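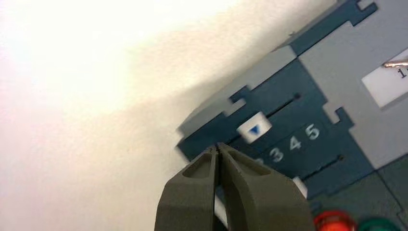

4. Adding a second region to your Pruvon account

A new Pruvon account stores everything in one region. Adding a second region keeps a copy of your data in another location, so your services can keep running if the first one is down. You need an account with the Owner or Billing role.

4.1 Before you start

Check your plan. The Millet plan allows one region only. The Renolov plan allows 2. If you are on Millet, change plans first (see section 2) and sign in again before going on.

Your storage must be under 3,000 GB for the first copy. Larger accounts are copied by the support team and can't be set up from the console.

4.2 Set up the region

1. Sign in to the console and open Settings > Regions.
2. Click Add region. The list shows only the regions open to your plan.
3. Choose a region and click Next.
4. Under Copy mode, pick Continuous or Nightly. Continuous sends each change as it is saved. Nightly sends one batch at 2 a.m. in the time zone of the first region.
5. Enter a label. Use letters, numbers and hyphens - spaces are not accepted.
6. Review the monthly charge and click Confirm.

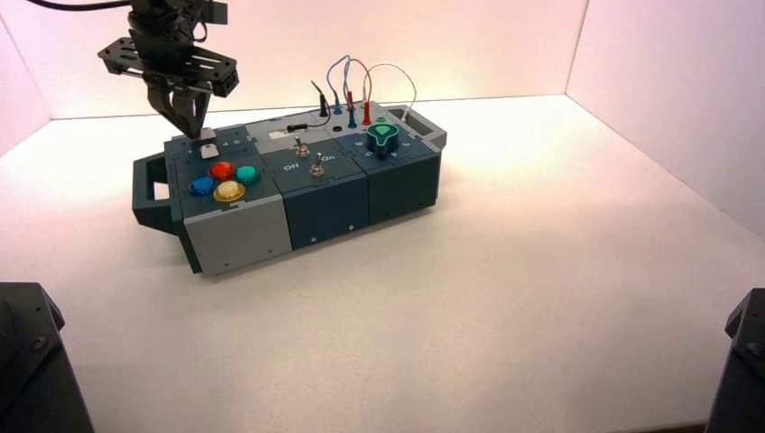
The status changes to Preparing, then to Copying. You can close the browser at this point. When the first copy is done the status reads Ready, and the account owner gets an email.

Caution: Do not rename or delete storage folders while the status is Copying. The copy stops and has to be started again from step 2.

Note: Data sent between regions is billed separately from storage. It appears on your invoice as Transfer.

4.3 Test the switch

1. Open Settings > Regions and select the new region.
2. Click Test switch. Test traffic goes to the second region for a few minutes. Live traffic is not affected.
3. Read the report. Any service marked Red has no copy in the second region and must be added under Services > Placement.

Run the test again after every change to placement. 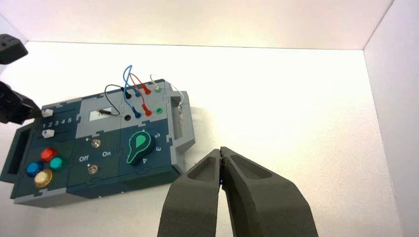

Can I remove the first region later?
Only after you make the second region primary. Open Settings > Regions, click Make primary next to the second region, and wait for the status to read Ready. The Remove button then becomes active for the old one.

4.4 If the copy does not start

Check that the payment method on file has not expired. Then check that the label is not already used by another project in the same account. If both are fine, click Retry once and leave the page open until the status changes.

Guide text: Zerrin Ersoy, Baptiste Moulin
© Jomus | Contact support | Back to top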